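The Zipper Problem

By the fourth evening I had stopped calling it a bug and started calling it the whale, after the big round-eyed shape printed on the bag. It could have been a fish. We never settled that.

Our planner was Ternido, and oh, I loved Ternido! It could look at a cluttered table and lay out a clean path in the time it took me to blink. The grasp model, Pidell, was younger and moodier. It saw that cartoon print and got excited about every edge in it, the flower, the blob with the holes, all of it, and it kept offering me zipper tracks where there was only ink.

"Confidence 75," said the console.

"On a flower," I said back.

So I tried something small. I told Pidell to ignore color completely and go looking for ridges, those thin bright lines that clear plastic makes when light runs along it. I retrained through supper, ate standing up, and sent the arm in again.

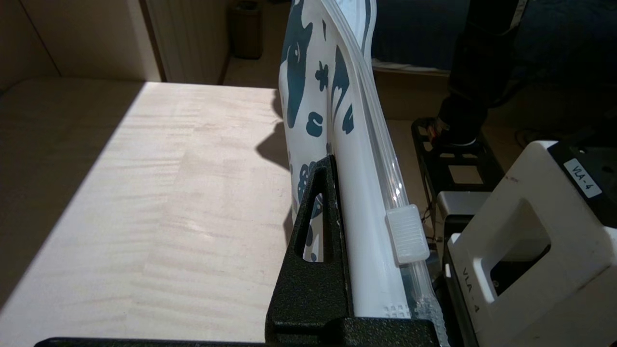 Attempt 9

Pidell passed over the flower. It passed over the whale. Then one box appeared on my screen, narrow and perfectly still, right around the slider.

I yelled so loudly that the folks upstairs at Ambrosio banged on their floor.

Ternido already had the next path drawn, a long shallow curve following the track, and I just sat there admiring it (you would have too, it was gorgeous). There were seven warnings in the log and I read none of them. I put my finger on the enter key.

"Okay, whale," I said. "Open up."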